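I bought the Tukix clear storage box in October, mostly because I was tired of digging through a shoebox every time I wanted the blue marker. It cost 23 dollars, a bit steep for a see-through box, but I do love it!

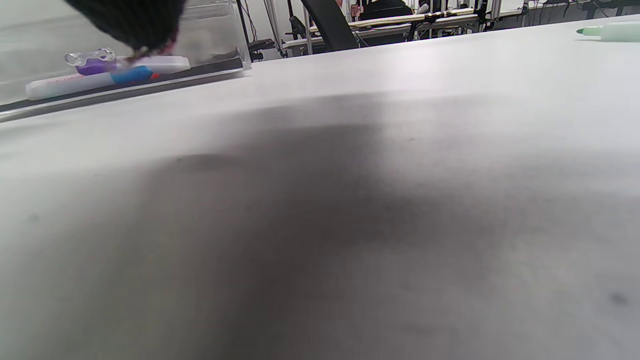
## What I like

You can see what's in it without opening the thing, and the lid is hinged, so it can't wander off under the couch like my old one did. I keep my lettering markers in there, and my sister has already hinted (twice) that she'd like one too.
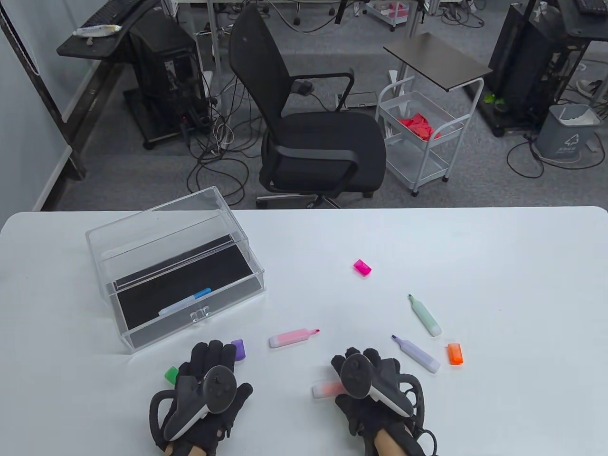 The lining is the other nice part – markers don't rattle when I carry it to the kitchen, and ink spots hardly show on black.

## What I don't

Fingerprints, oh my. I wipe mine down with an old T-shirt most evenings, and the long brush pens only fit on a slant. 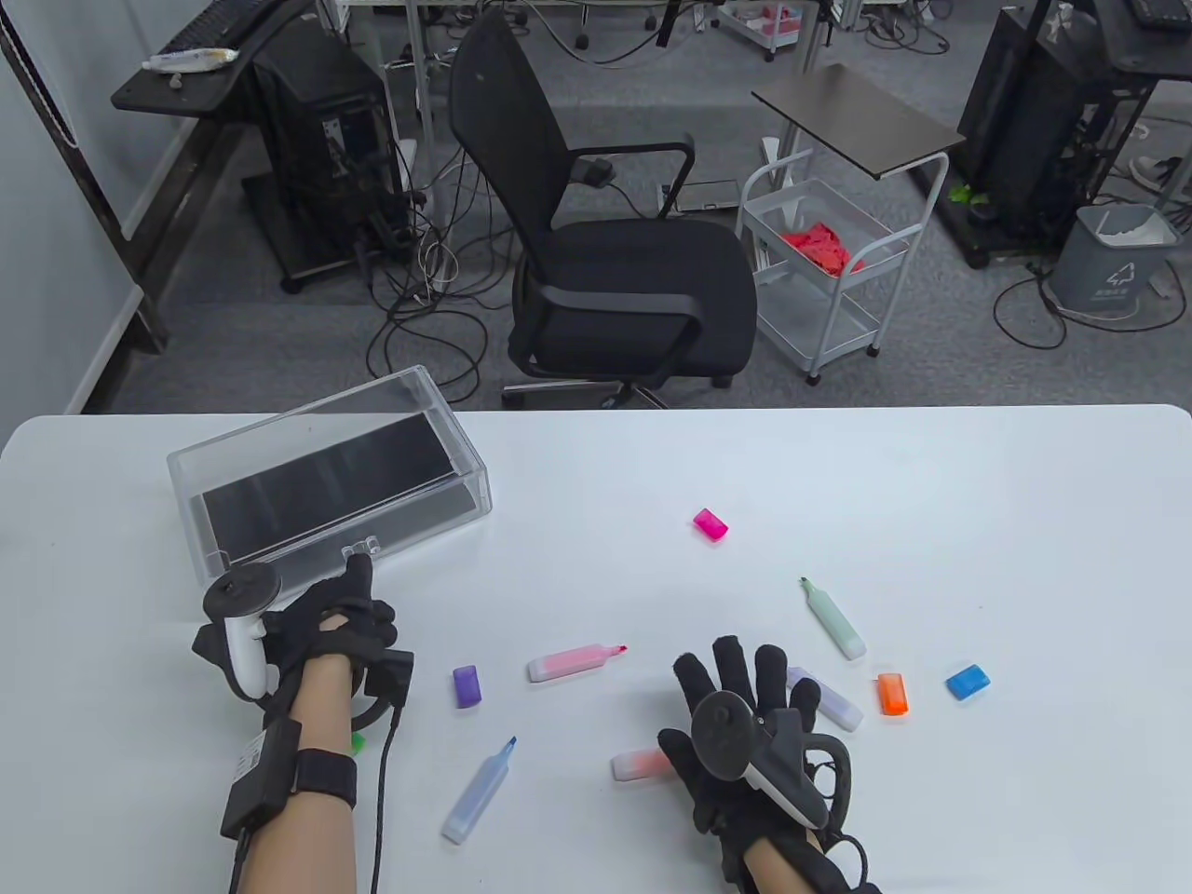

Ritu Rastogi: Mine fits the long ones if you take out the lining, but then it rattles. I went back to my Berkon tin.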